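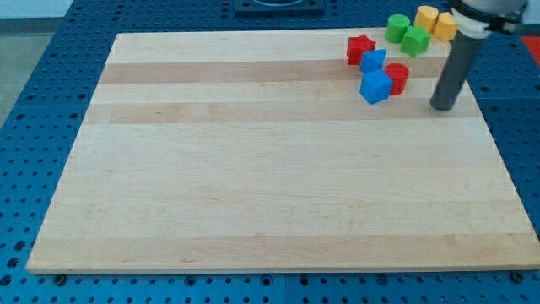 The Second Life of the Bowling Alley

When Matow Lanes shut its doors in January, the pinsetters were sold within a month. The floor took longer. A bowling lane is a heavy thing, built to take a beating, and the old ones were made from maple at the ends, where the balls land and the pins fall, with softer pine in between.

Salvage yards have known this for years. Lovari, a yard outside Pruvitz, bought the whole Matow floor and cut it into sections for resale. The first buyer was a restaurant that wanted a bar top. After that came a dentist's office, then a library.

The work is slow. Lanes were nailed together board by board, and a saw that meets a nail needs a new blade. Lovari went through 40 blades on this job. The yard paid $3,440 for the floor and spent far more than that on labor.

Buyers should ask a few things before they order. Old finish can be thick and may need to come off. A section two feet wide is too heavy for most people to lift alone, and it needs a strong base under it. Some of the Matow pieces still have the inlaid arrows, and those cost extra.

Michiels, a smaller yard across the river, still has lane stock from a 1,288-seat arena that had bowling in its basement.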